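**From the Clarnwood Neighbourhood News, 24 August 2026**

The hard rubbish collection has been and gone, and Clarnwood has once again surprised itself with what it owns. Our street alone put out 3 exercise bikes, a fondue set in its original box and a sofa that, by my reckoning, has now lived at four addresses without leaving the postcode.

Council's rule is that piles go out no earlier than the Saturday. The piles went out on the Wednesday. By Thursday night the good stuff had been swapped for other people's bad stuff, and Orest Palamarchuk, who'd put out a barbecue, came home to find he'd acquired a larger barbecue. He's keeping it.

A few things didn't get picked up, and they're still sitting on the nature strip looking sorry for themselves. Mattresses need a separate booking. So do fridges. Paint goes to the depot on Rollia Road. 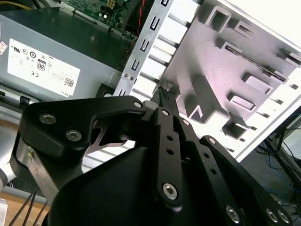

Old computers and tellies are e-waste and belong at the depot too, free of charge for residents. Wipe your files first, unless you'd like the depot to see your 2011 tax return. The next collection is in March, so the sofa has plenty of time to find a fifth home.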